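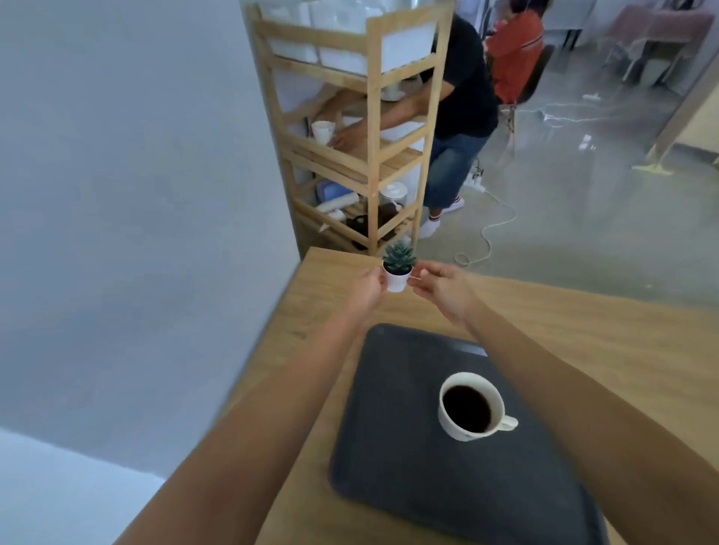

Setting and Clearing a Small Table
Handout 3: Cups, Trays and the Thing in the Pot
Course tutor: Vilja Räsänen
For the session of 11/01/2021

Read this before you come. Last time half the group read it during the coffee, and the coffee suffered.

1. The tray

A tray is a promise that you will only make one trip. Most of us break it by putting too much on. For a single cup and a saucerless sort of morning, any tray with a raised rim will do, and dark ones have the advantage of showing crumbs before your guest finds them. Pale ones hide crumbs but confess to every drop of coffee.

Check the rim with your thumb. If you can't feel it, you have bought a placemat.

2. The cup

Fill to two-thirds if you are walking. Fill to the brim only if the cup is already where it is going to be drunk, or if you dislike the carpet. Turn the handle towards the drinking hand. Ask which hand that is; left-handers have been rotating cups in silence for centuries and will be touched.

Milk goes separately. So do opinions about milk.

3. The plant

Every table in every catalogue has a small succulent on it, and so, by now, does every table in every house. I have nothing against them. They are close to unkillable, which is more than I can say for the basil. Some rules all the same:

Lift by the pot, never by the leaves.
Use two hands, even for a pot you could close one hand round. The second hand is there for the moment you sneeze.
Put it down off the tray. A plant on a tray is cargo.
Keep it out of the path between the guest and the cup. People reach without looking, especially before nine.

The long exercise from August (Rastis method, plant first, tray second) is still the one I want you to use. Those who learned the Piretti order, tray first, may carry on with it, but must explain themselves to the group.
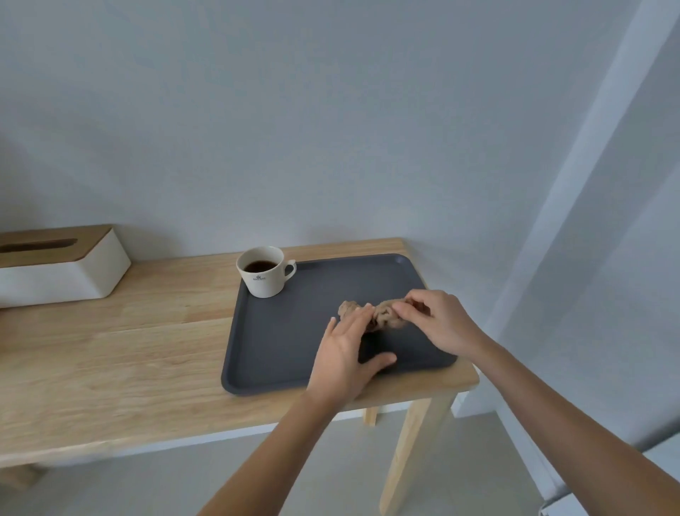 4. What to leave bare

Beginners fill a table because it is there. Leave at least half of the top alone. If the wood has a decent grain, let people look at it; somebody paid for that. A tissue box can stay provided it goes to one end and keeps its lid on. It should be findable by a person with streaming eyes and otherwise ignored.

A tray set at a slight angle looks relaxed. A tray set at a large angle looks dropped. Practise the difference at home and get someone else to judge.

5. Clearing

Cup first, always, and level. Then the tray, then wipe along the grain. The plant goes back last.

For next time

Lay a table at home for one guest, using up to 800 square centimetres of tray. Bring a sketch. Stick figures are fine, but please label the cup.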